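Ukivance Wrist Kit: sample recordings, knitwear set

README, last changed 9 July 2018
Maintained by Yanling Ren and Osian Dafis

What this is

The Ukivance Wrist Kit is a small camera, a mount and a logging program sold as one package. It fits most two-finger grippers with a flat wrist plate. This folder holds the sample recordings we send to people who are thinking of buying the kit and want to see the kind of data it makes before they pay for it.

The set covers one job: handling knitted clothes on a plain flat surface. There are 300 recordings. Each one is a single attempt, good or bad. We did not take out the failed ones.

Folder layout

clips/ holds the video, one file per attempt
joints/ holds arm positions, same file names as clips/
notes/ holds a short text file per attempt, written by the operator
stills/ holds 1,476 single pictures pulled from the clips
calib/ holds the lens files for the camera we used
labels.csv has one row per attempt

Columns in labels.csv

attempt: the file name without its ending
operator: initials
garment: sweater, scarf, hat or other
task: pick, fold, flatten or drag
result: done, partly done or failed
light: day, lamp or both

How it was recorded

All of the recording was done at our Monthorpe workshop. Ayten Akbulut and Alby Te Moana drove the arm by hand controller. The garments came from a secondhand shop and were washed before use. No garment was pinned or taped down.

Exposure and white balance were left on automatic for the whole set. That is how the kit ships, and we wanted the samples to match what a new owner gets on the first day.
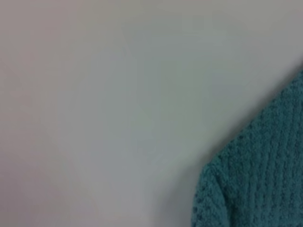 Automatic white balance does drift. When a strongly colored garment comes into view, the background can shift with it. If your work depends on exact color, lock the setting in the config file (wb_lock = 1) and run the calibration again. The lock was added in version 11 of the logging program. Older versions will skip the line without a warning.

Focus is fixed. Stitches close to the lens can come out well while the background stays soft. Changing the focus means opening the housing, and you will need the small hex key from the box.

Known problems

The notes by Alby use "cuff" for any folded edge. We left them as written.
In some clips the joint log starts a little after the video. Use the time column and do not match by row number.
The garment label was given to the whole attempt, so a still may show only a small part of the item, or none of it.
Hats are few. Do not train on them alone.

What the kit does not do

It does not measure force or depth. Mulcahy, the add-on board, reads finger force and is sold separately. None of these samples used it.

Use and sharing

You may use the recordings for testing, teaching and research. Please do not sell them or post the full set elsewhere. Send people to us and we will give them the same folder.

If you publish results, name the kit and the program version.

Planned

A second set with towels and bedding is due in November. Iraís Xolalpa is running it at the Muvadthorpe site, with color locked from the start. The folder layout will stay the same, so scripts written for this set should work on that one.

Report bad files to Osian with the attempt name and the program version.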